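Buy the Pads Before You Buy the Arm

Gerrit Radebe, 2026-05-04

When people ask me which gripper they should choose, they expect me to talk about force and payload. I have used three hand-held models since October, from Jolia, Ukico and Denholm, and my opinion has become quite simple. Most of us compare the wrong part. We read the numbers of the motor and the camera, and we forget the few millimeters of soft material which touch the object.

The Denholm is the strongest of the three and also the one I use least. Its fingers are smooth, and with a thin chain or a coin I must try again and again. The Jolia has ribbed pads and a simple linkage, and I forgive it many other faults. The Ukico is between them – good handle, pads too hard.

I also believe that small personal things make a better test than the foam cubes many labs still use. A cube is the same from each side. A watch is heavy at the case and soft at the band, and a bracelet changes its shape when you lift it. I did 200 picks with cubes and the three tools looked almost equal. With jewelry and keys the difference was clear before I reached 32.

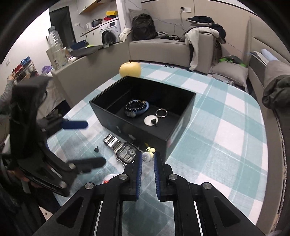 Ribbed blue pads, a metal-band watch and an open black box on the plaid tablecloth.

Some colleagues tell me that a home is too messy for a fair comparison. I respect this argument, but I do not agree with it. A cloth with a pattern, furniture in the background and clothes on the sofa are normal conditions for the camera. If a controller works only before a gray wall, I would like to know this before I pay for it.

My second complaint is about working with two hands. Sellers often show one gripper alone, and the buyer adds the other one later. But to put a key ring into a box is a different task when one tool can hold the box still. On the Ye controller, which I like in general, pairing the second unit took me 11 steps, and after a restart I had to do them again. I would accept a slower arm for a shorter menu.

So my advice is modest. Ask the seller for 2 sets of pads, one soft and one ribbed, and bring your own keys to the demonstration. If they do not let you try with your keys, go to the next seller.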